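How a Toothbrush Is Made

Reading time: 4 minutes

A toothbrush looks simple. It has a handle, a head and some bristles. To make one that is strong, safe and cheap takes several machines and a good deal of testing.
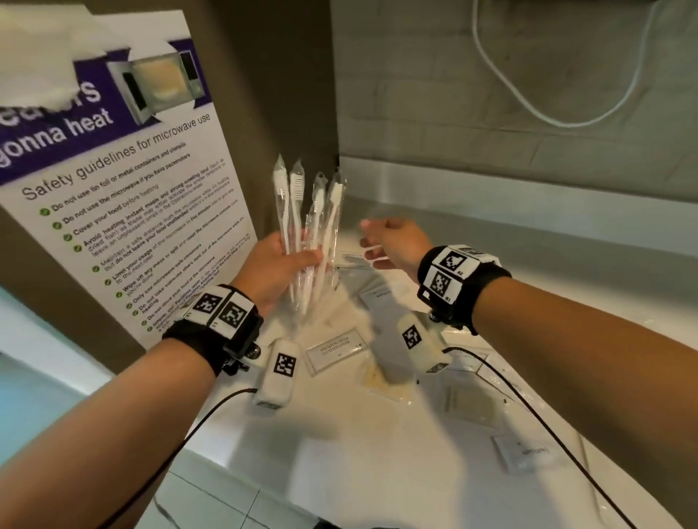

What are the parts called?

The long part you hold is the handle. The narrow part just above it is the neck. The small flat part at the top is the head. The head has rows of tiny holes in it, and each hole holds a bunch of bristles. A bunch is called a tuft. One bristle on its own is called a filament.

Most handles are made from a plastic called polypropylene (say "polly-pro-pill-een"). It bends a little before it breaks, and water does not soak into it. Most bristles are made from nylon, which is a different plastic. Nylon springs back to its old shape after it has been bent. A bristle has to do this many times each morning and night.

Step 1: Melting the plastic

Polypropylene arrives at the factory as pellets. A pellet is a bit like a grain of rice. The pellets are tipped into a funnel called a hopper. If the handle is to be coloured, coloured pellets are mixed in at this point.

From the hopper the pellets fall into a heated tube. Inside the tube is a large turning screw, which pushes the pellets along and squashes them. At the Stanow works, the last part of the tube is set to 200 degrees Celsius. By then the pellets have turned into a thick, sticky liquid.

Step 2: Filling the mould

A mould is a block of steel with a hollow space inside. The space is the shape of the finished handle. The steel block is in two halves, and a press holds them tightly shut while the hot plastic is pushed in.

Cold water runs through pipes inside the steel. The plastic cools and goes hard, the two halves open, and pins push the handles out. This way of making things is called injection moulding. Bottle tops, rulers and toy bricks are made in the same way.

The holes in the head are made in the mould too. Each hole is formed by a small steel pin. When the plastic has set around the pins, they are pulled back and the holes are left behind.

Step 3: Putting in the tufts

The nylon is made in long threads and cut into short lengths. A machine picks up a small bunch, folds it in half and pushes the fold into a hole. A tiny flat piece of metal goes in with it. The metal grips the sides of the hole and stops the tuft coming out. This piece is called an anchor.

The older tufting machine at Stanow fills 600 holes a minute. It does not fill every hole at the same time. The head is moved along a very small distance after each tuft, so that the next hole is under the tool.

Step 4: Trimming and rounding

After tufting, the bristles are uneven. A spinning blade cuts them to the same height. Some brushes are cut so that the bristles at the tip are longer, to help reach the back teeth.

A freshly cut bristle has a sharp edge. Under a microscope it looks like a cut drinking straw with no hole in it. Sharp edges could scratch your gums, so the ends are ground against a rough spinning disc until they are rounded.

Step 5: Testing

A few brushes from each batch are taken away and tested. One machine grips a single tuft and pulls. Another bends the neck to an angle of 90 degrees and checks it for cracks. A person looks at the bristle ends through a microscope and counts how many are properly rounded.

Asif Ansari, who runs the test room, keeps a record of every batch. In August his team tested 253 brushes — most of them cannot be used afterwards, and go for recycling.

Step 6: Wrapping

Brushes are wrapped to keep dust off them. Shops often sell them on card with a clear plastic cover. Brushes for hotels and clinics may be sealed one by one in thin plastic sleeves.

Words to know

Filament: one single bristle.
Hopper: a funnel that feeds a machine.
Mould: a hollow shape that is filled to make an object.
Tuft: a bunch of bristles in one hole.

Contact us | © Covau Young Readers | Back to top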